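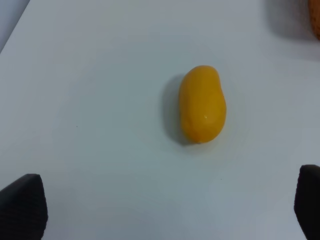
I have opinions about mangoes, and the biggest one is that we should quit cutting them into polite little cubes. There, I said it!

My friend Samira Harb does the hedgehog thing, where you score each half and pop it inside out, and sure, it's pretty. It also leaves the best part clinging to the pit, and then the pit goes in the trash. I've watched her do it over the sink in her kitchen in Erkton (a spotless kitchen, by the way) and I just about had to leave the room. That's dessert you're throwing out, Samira.

I grew up eating them whole. You roll the mango on the counter under your palm until it goes soft inside, bite off the tip, and squeeze. Yes, it runs down your arms. Wear an old shirt, or do what my brothers and I did and eat it on the back steps with the hose handy.

The stores haven't helped. The market in Wetthorpe sells mango in plastic tubs now, already cubed, and every cube tastes like the refrigerator it sat in. People buy it because they think the whole fruit is too much trouble. Is it? You need a sink and maybe 5 minutes, and you get to smell the thing first, up by the stem, which is half the fun as far as I'm concerned.

And please stop shopping by color! I've had greenish ones that were pure honey and gorgeous golden ones that tasted like a carrot. Give it a gentle squeeze. If it gives a little, take it home and eat it that night, standing up.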